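Firnelmont Paint and Finish Help: Milk Paint on Furniture - Frequently Asked Questions

These answers cover the powdered milk paint sold under the Firnelmont name and its use on indoor furniture. For wall paint and exterior stain, use the separate pages in the help menu.

What is in the powder?

Milk protein (casein), hydrated lime, clay, chalk and pigment. There is no acrylic or latex binder. The paint does not exist until water is added, and once mixed it has a short working life.

How much water do I add?

Start with equal parts powder and water by volume. Add half the water, stir to a paste, then add the rest. Let the mix stand for ten minutes and stir again. For a wash, go up to two parts water. For heavier cover on dark wood, hold back a little of the water and keep the paint at the thickness of light cream.

Use lukewarm water. Very hot water makes the casein clump, and the clumps do not go back into solution.

How long does mixed paint last?

Use it the same day. It can be kept covered in a refrigerator overnight, but color strength and grip both drop. Discard it if it has gelled or smells sour. Dry powder keeps for years in a sealed container. Moisture in the bag is the usual cause of powder that will not bind.

Why is my first coat streaky?

First coats of milk paint are nearly always streaky. The paint soaks into open grain at different rates, and the color stays uneven until the second coat is on. Judge coverage after two coats. Reds and yellows often need three.

Will it stick to a finish that is already there?

Sometimes. Bare wood takes it without help. Over varnish, lacquer or old latex, milk paint may flake in patches. If you want the flaking, clean the piece and paint it. If you do not, scuff with 120 grit, wipe off the dust, and mix the bonding additive into the first coat at one part additive to one part mixed paint. Later coats do not need the additive. 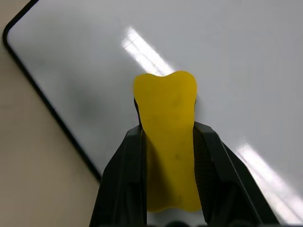
Keith Kingi: I followed the one-to-one rule on a lacquered nightstand and it still lifted along the drawer edges. The top and sides held fine. Is the additive weaker on edges, or did I do something wrong?

The additive is the same strength everywhere. Drawer edges are often missed in sanding, and they tend to hold wax that was rubbed on to make the drawer slide. Clean the edges with mineral spirits, let them dry, sand, and repaint with the additive in the mix.

Can I make it flake in one area only?

To a degree. Rub a thin film of beeswax or hemp oil where you want the paint to let go, and paint over it the same day. Leave the rest of the piece clean and scuffed. Once the coat is dry, pass a putty knife held nearly flat over the treated spots. Vacuum the chips before you put on a topcoat. Chips left under wax show as bumps.

Do I need a topcoat?

Yes, for anything that is handled. Unsealed milk paint is porous and will water-spot. The choices are as follows.

Hemp oil: deepens the color, low sheen, easy to renew. Allow 30 days for full cure.

Furniture wax: soft feel, slight sheen. Not for tabletops that see hot dishes.

Water-based polycrylic: hardest film of the three, least change in color over pale shades. Test over whites, as it can pull tannin out of the wood below.

Do not put polycrylic over wax. It will not bond.

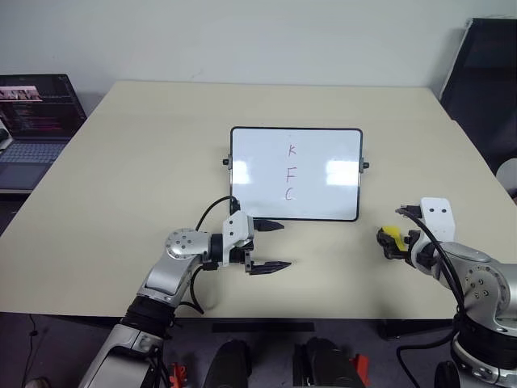
Oil over wax is also a poor match, for the same reason in reverse: the wax closes the surface and the oil sits on top and stays tacky. If a waxed piece has to be changed over to oil, strip the wax with mineral spirits and a gray abrasive pad, changing the rag often, and wait a day before oiling.

How far does one bag go?

A bag of powder mixes to one quart and covers roughly 82 square feet in a single coat on smooth wood. Rough or very dry wood takes more. A four-drawer dresser with two coats will use most of a bag. Mix in small batches and keep a note of the proportions, as color shifts with the amount of water.

Can I mix colors?

Yes. Blend the dry powders first, then add water. Blending two wet colors works but is hard to repeat. Weigh the powders on a kitchen scale if you expect to need a second batch. The mixed color looks darker wet than dry, so brush a sample on scrap and let it dry before you commit.

What is shade 624?

It is the old catalog number for Lockyer, a gray-green. Cards printed before the range was renamed show numbers only. The recipe did not change when the name did. Fondden, the pale blue next to it on the card, was reworked slightly and is a little cooler than the numbered version. Do not touch up an old Fondden piece with new powder without a test patch.

My pine is bleeding through white. What now?

Knots and old stain both bleed. More coats of milk paint will not stop it. Seal with two coats of clear shellac, let it dry, scuff lightly, and go back to the paint with additive in the first coat. Heather Tautahi at the help desk suggests sealing all of a pine piece in this way before using any white, including parts with no visible knots.

Which brush should I use?

A natural or blended bristle brush of 2 inches suits most furniture. Foam brushes leave bubbles. Rinse in plain water straight after use - the lime hardens in the heel of the brush and cannot be dissolved later.

Is it safe to sand between coats?

Wear a dust mask when you sand and when you mix the powder. The lime is an irritant until the paint has dried. Use 220 grit or finer between coats and a light hand, as the film is thin. If the piece may carry old lead paint, test it before any sanding at all.

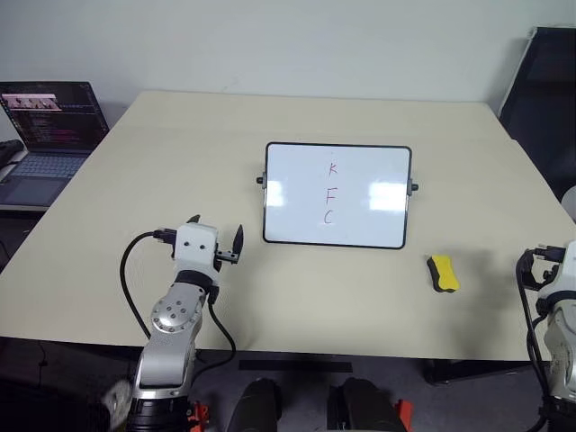 Page last changed: May

Can I use milk paint over chalk-type paint?

Yes, if the chalk-type paint has not been waxed. It is porous and takes milk paint much as bare wood does. If it has been waxed, remove the wax as described under topcoats.

Where do I send a question that is not answered?

Use the contact form and choose "Finishes" from the list. Give the type of wood, the old finish if known, the amount of water used and the number of coats. Forms sent after 4 p.m. are read the next working day, and those sent over the weekend are read on Monday.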